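Steamed bun orders open for the May lunch

Orders for the Enham neighborhood lunch are open now and close on 2019-05-16. Last year the kitchen sold 319 buns and had to turn people away before one o'clock, so this time the plan is to make 400. Half will be filled with pork and cabbage and half with mushroom and glass noodle. A plain bun can be ordered too, but only ahead of time.

The dough will be made the evening before in the Brultero Street kitchen and kept cold overnight. Folding starts at seven in the morning. There is room for 20 people at the long counter, and first-timers are welcome – someone will show you how to pleat the top. Please bring an apron and tie back long hair.
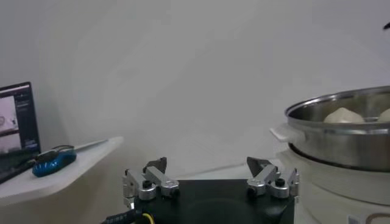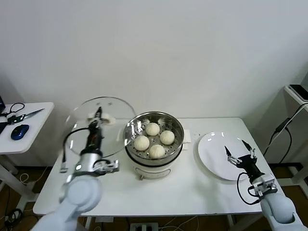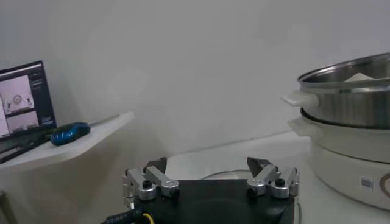 Kiyoshi Chiba writes that the mushroom filling was too wet last year and the bottoms stuck to the paper. He would like to see the mushrooms salted and squeezed the night before, and a little less sesame oil in the mix. Both changes are going into the recipe.

Buns are sold in bags of four, and orders are picked up at the side door on Uchida Lane between eleven and two. Anything left after that goes on the front table at a reduced price. To order, leave your name and the number of bags on the sheet in the hall or reply to this newsletter.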